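Home › Student Work › Maritime Operations › Project Reports

Mooring Line Condition and Snap-Back Zones on a Small Coastal Bulk Carrier

Final report, Ship Operations Project, second year

1. Background

This report covers the inspection of mooring lines and the assessment of mooring deck layout on the Clisura, a geared coastal bulk carrier used for cement clinker and grain. The project was set by the department as a desk and field exercise. The field part took place in October, during two port calls at the Collovov terminal. The desk part used the ship's line management records, the mooring arrangement plan and the winch maker's manual.

The question given to the group was whether the current inspection routine on board would find a weak line before it fails, and whether the marked danger areas on the aft mooring deck match the lines as they are led in practice.

2. Mooring equipment

The ship has a forward and an aft mooring deck. Each deck has two split-drum winches. The winches were made by Aaltonen and are original to the ship. The lines are eight-strand polypropylene and polyester mix, with a working length of 200 m when new. Several have been shortened after end-for-end turning and re-splicing of the eyes.

The design minimum breaking load of the ship is given in the mooring plan as 400 kN. All lines on board were supplied at or above this value according to their certificates. Certificates were found for every line in use. Two spare lines in the forward store had certificates but no tags, so the match between line and paper depends on the color of the marker yarn and on the word of the bosun. This was noted as a finding.

Winch brakes should be set to render at 60 percent of the line breaking load. The brake test kit is shared with a sister ship, the Rido, and was not on board at either port call. The last test record was inside the required interval for the forward winches. For the port aft winch the record gave a date and a signature but no rendering load, and it was treated as incomplete.

3. Method

The inspection used the following steps for each line:

(a) Pay out the full working length onto the deck with the ship alongside and the line not in service.
(b) Divide the line into sections of 10 m with tape.
(c) Examine each section by eye and by hand for cut yarns, glazing, hard spots, change in diameter and contamination.
(d) Open the strands at one point in each section and look for powder between the inner yarns.
(e) Record the worst condition in each section on a scale from 0 to 4, where 0 is as new and 4 is remove from service.

Steps (a) to (c) took longer than planned. The terminal allowed line inspection only between cargo shifts, which left a window from 11:30 to 14:00. Lines with heavy salt crust were rinsed first and checked the next day.

For the snap-back assessment, the group measured the positions of drums, pedestal rollers and fairleads with a tape and a laser distance meter, and drew them at a scale of 1:50. The recoil path was then drawn for each lead, including the changed direction at the pedestal rollers. Earlier practice on many ships was to paint fixed zones on the deck. Current guidance is to treat the whole mooring deck as a possible danger area and to carry out a specific assessment for each arrangement. The painted zones on the Clisura follow the older practice.
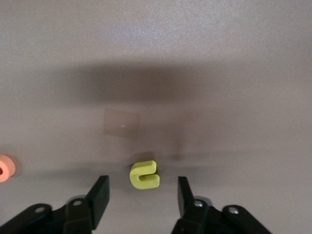
The scale drawing was checked against a second set of measurements, and three roller positions were corrected by less than 100 mm. These corrections did not change any of the recoil paths in a way that matters to the result.

4. Results

4.1 Line condition

Most sections scored 0 or 1. The wear was concentrated in the first 23 m from the eye, the part of the line that passes through the fairlead and works against the quay edge. Glazing was found on both aft spring lines, with yarns fused together over a length of a hand's width. This is typical of friction heat and reduces strength in a way that is hard to judge from outside.

One section on the starboard aft spring scored 4. The inner yarns were powdered and one strand had lost volume compared with the others. The outside of the same section would have scored 2. The chief officer was told on the same day and the line was exchanged for a spare before departure.

The ship's own inspection form has no step for opening the strands. On the ship's last form, the same line was listed as "good".

4.2 Fairleads and rollers

Two pedestal rollers on the aft deck did not turn freely. One could be turned by hand with effort after greasing. The other was seized. The lead of the starboard aft spring goes over the seized roller, and the glazing on that line fits with this. The group did not measure roller surface roughness because no suitable instrument was available.

4.3 Snap-back zones

The painted zones assume a straight lead from drum to fairlead. In practice the aft springs are led over a pedestal roller, which turns the line by 35 degrees in plan view. If the line parts outboard of the roller, the inboard end may recoil along a path that crosses the winch control stand. The control stand is outside the painted zone. The person working the winch is therefore standing in an area that the deck marking shows as clear.

On the forward deck the leads are mostly direct and the difference between the painted zones and the drawn paths is small. The exception is the port breast line when the ship berths at a high quay at low water.

5. Discussion

The present routine relies on outside appearance. For mixed-fiber lines this is not enough – internal abrasion was the deciding factor for the only line removed. A longer inspection is needed, though not at every interval. Opening strands repeatedly at the same place also disturbs the lay, so the points should be moved and recorded.

The age of a line in months was a poor guide. Hours in service and number of port calls with swell explained the scores better, but the ship records mooring hours only for the vessel as a whole and not for each line. The correlation given in Appendix B should be read with care, as the sample is small and all the lines come from one ship.

The project did not include any residual strength testing. A break test of the removed spring line was requested from the supplier, and the result had not been received when this report was handed in.

6. Recommendations

Tag every line and every spare with its certificate number.

Add an internal strand check to the onboard inspection form, at one point in each 10 m section, every six months.

Overhaul or replace the seized roller on the aft deck before the line is led over it again.

Repeat the brake test on the port aft winch and record the rendering load.

Remove the painted zones on the aft deck and put up a drawing of the leads at the entrance to the deck. Until this is done, the port aft winch should be operated with a second person outside the deck area who has a clear view of the line and a radio.

Record mooring hours for each line.

7. Limits of the work

Only one ship was inspected, at one berth. The recoil paths were drawn in two dimensions and do not include vertical movement of the line end. Tail ropes are not used on board and were left out. Stretch values were taken from the line maker's data sheets for new rope – used rope may behave differently.

Appendix A: Inspection sheets, forward and aft lines
Appendix B: Line age, estimated hours and section scores
Appendix C: Scale drawing of the aft mooring deck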